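Lob der langweiligen Werkzeuge

Warum ich bei der Robotersoftware lieber über Zeitstempel rede als über Modelle

Wenn ich auf Tagungen gefragt werde, woran unsere kleine Gruppe bei Pravelia eigentlich arbeitet, merke ich jedes Mal, wie die Augen meines Gegenübers nach dem zweiten Satz ein wenig glasig werden. Lernende Steuerung, ja, das klingt noch nach etwas. Aber dann erzähle ich von Zeitstempeln, von Dateiformaten und von der Frage, ob zwei Greifer in derselben Aufnahme auch dieselbe Uhr benutzen, und schon wird nach dem Kaffee geschielt. Ich nehme das niemandem übel (ich war früher selbst so), und trotzdem möchte ich hier einmal in aller Ruhe für diese unscheinbare Seite unseres Fachs werben.

Unser Aufzeichnungsprogramm heißt Flarkport, und es ist, das darf ich als Mitautor sagen, ein furchtbar nüchternes Stück Software. Es nimmt die Kamerabilder entgegen, dazu die Lage der beiden Handgreifer und deren Öffnungsweite, und legt alles so ab, dass man es nach Monaten noch lesen kann. Im März hatten wir 720 Durchläufe gesammelt und waren sehr stolz darauf, bis mein Kollege Rachid Farouk an einem stillen Nachmittag feststellte, dass bei 59 davon der linke Greifer dem Bild hinterherlief. Mit bloßem Auge sah man davon nichts. Die gelernte Steuerung aber griff danach mit bewundernswerter Beharrlichkeit neben den Gegenstand, und wir hatten vier Tage lang am Netz herumgeschraubt, das arme Ding!

Dabei sind unsere Aufgaben von rührender Schlichtheit: ein weißer Tisch, ein cremefarbener Stapel aus Ringen, mal eine schwarze Bürste daneben, und Menschen, die mit Greifern in der Hand vormachen, was die Maschine später können soll.

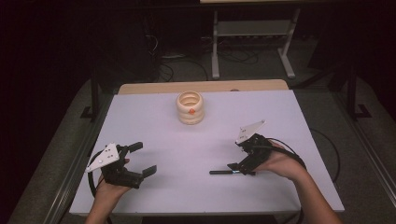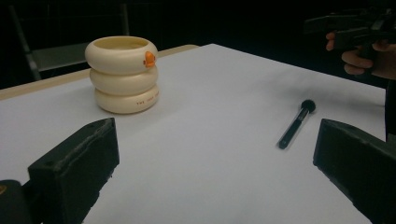
Was die Auswertung daraus lernen muss

Gerade an so einfachen Dingen zeigt sich, wie viel in der Wahrnehmung stillschweigend vorausgesetzt wird. Ein heller Gegenstand auf hellem Grund ist für uns Menschen kein Problem, für die Segmentierung in Skurkeo, unserem Auswertungswerkzeug, war er lange eine Zumutung. Wir haben viel an den Schwellwerten gedreht und am Ende eine kleine Ansicht gebaut, in der man zwei Kameras nebeneinander abspielen und Bild für Bild vergleichen kann. Wissenschaftlich ist das keine Zeile wert. Mir hat sie mehr beigebracht als mancher Aufsatz, den ich pflichtschuldig mit Textmarker gelesen habe.

Rachid hält dagegen, und ich gebe seine Meinung gern wieder, denn er ist hartnäckig und oft im Recht: Mit genügend Daten, sagt er, verschwänden solche Fehler im Rauschen, und wer zu lange putze, komme nie zum Kochen. Für große Häuser mag das stimmen. Wir sind eine kleine Gruppe, und bei uns fällt jeder schiefe Durchlauf ins Gewicht.

Mein Wunsch an alle, die Fördermittel vergeben oder Abschlussarbeiten betreuen, wäre deshalb ein bescheidener: Lasst die Leute auch einmal ein halbes Jahr an einem Prüfskript sitzen, und schreibt ihren Namen dann bitte mit auf die Veröffentlichung. Unser Projekt Mansour, in dem die Planung für beide Arme neu entsteht, beginnt jedenfalls mit dem Abgleich der Uhren.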